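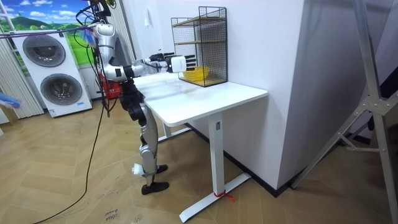 El brazo derecho, extendido hacia el organizador de malla. En el estante de abajo, el cuenco amarillo.

Galería: el turno del humanoide en Kolitz
Texto de Irena Zalewska. Marzo de 2021

En Kolitz preparan pisos amueblados para empresas que mueven personal de una ciudad a otra. Es un trabajo de limpieza, lavadora, inventario y reposición de menaje, y hasta hace poco lo hacían nueve personas. Ahora siguen siendo nueve, pero seis de ellas dedican parte de la jornada a un programa llamado Stita, que quiere dejar en manos de una máquina la recogida de cocinas y mesas. La dirección habla de «liberar tiempo». Yo fui a ver a quién se lo liberaban.

La sala de ensayo tiene lo que tendría cualquiera de esos pisos: lavadora y secadora apiladas, persianas verticales blancas, un escritorio de esquinas redondeadas. También un mural de colinas verdes y cielo azul que ningún inquilino ha pedido. En el suelo, a mano, parece leerse «close door».

Del robot me habían dicho que trabajaba solo. Del cuerpo le baja hasta el suelo un manojo de cables negros, y uno largo cruza la tarima. Pregunté quién se ocupa de ellos cuando hay que cambiar de habitación y me contestaron que el equipo de planta. Esa tarea no figura en ninguna hoja de turnos.

El cuenco es uno de los objetos con los que se practica. Yuxi Du, que lleva años en reposición, me explicó que antes tenía un piso listo y se iba al siguiente. En los días de ensayo coloca la vajilla, espera, anota el resultado y vuelve a colocarla. «Me cansa menos la espalda y más la cabeza», me dijo. Cobra lo mismo.

Según la hoja interna que me enseñaron, llevan 1521 intentos anotados. Pedí saber cuántos habían salido bien sin que nadie interviniera y me remitieron a Buvside, el proveedor, que no ha respondido. El objetivo que sí me dieron es de 200 pisos atendidos con el sistema. No supieron decirme en qué plazo, ni cuántas personas harían falta entonces.

Tampoco encontré a nadie que temiera por su puesto de aquí al verano. Lo que oí fueron quejas más pequeñas: que los descansos dependen ahora de cuándo termina una prueba, que la formación fue una mañana, que las anotaciones se hacen a última hora y a veces fuera de horario.

La empresa prevé reunirse con la plantilla en abril para hablar de categorías y pluses. Yuxi Du ya ha pedido que las horas de ensayo consten aparte en la nómina.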